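Saving and Losing in Grivetti: How Often Should a Player Be Allowed to Save?
Project report, second-year Game Design
November 10, 2023

1. Aim

Grivetti is a small turn-based puzzle adventure we built in the Korix editor over two terms. The player crosses a flooded town, Evik, one house at a time. In the February build you could save anywhere, and most testers saved before every move. We wanted to find out whether fixed save points would make people think longer about a move without putting them off the game.

2. Method

We made two versions with the same maps and the same enemies. Version A kept free saving. Version B had a lamp in every fifth house, and the game saved only when the lamp was lit. 14 students played, half on each version, and the game logged every move, save and restart. The log was written to a plain text file, and we worked out the averages ourselves.

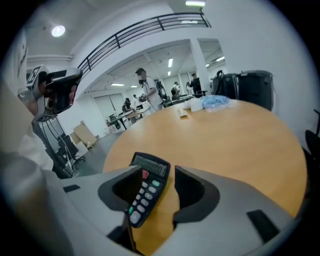 One tester wrote that the lamps were too far apart in the harbour part, and that losing four houses to a single eel felt like a punishment for exploring. We left the harbour as it was until all the sessions were over, so that both groups had the same maps.

3. Results

Version A players saved 404 times in total and Version B players 238 times. The second figure was higher than we expected. When we went through the log we found that many players walked back to a lamp they had already lit and lit it again, which we had not thought to block.

Time per move was longer in Version B, mostly in the last few houses before a lamp. Two players in Version B stopped before the end – both in the harbour.

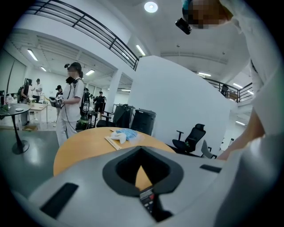
4. Problems

The log did not record when a player opened the map, so some of the long pauses may be map reading. The Mao level, which comes last, also crashed in Version A if you saved on the bridge. We took that level out of the averages for both groups. 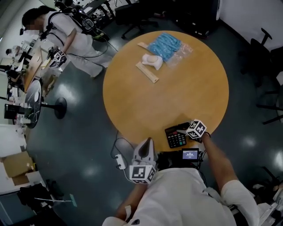 Figure 3. Round wooden table with calculator and rulers.

5. Changes made

The harbour now has one extra lamp, next to the fish market. A lamp can only be lit once. We also added a short warning sound two moves before the tide comes in – this was asked for by players of both versions.
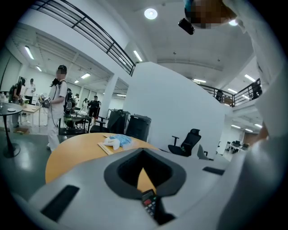 Figure 4. At the wooden table.

6. Further work

We would like to try a third version in which the player carries a small number of candles and chooses where to use them. The code for this is partly written, but the candle count does not yet carry over between levels.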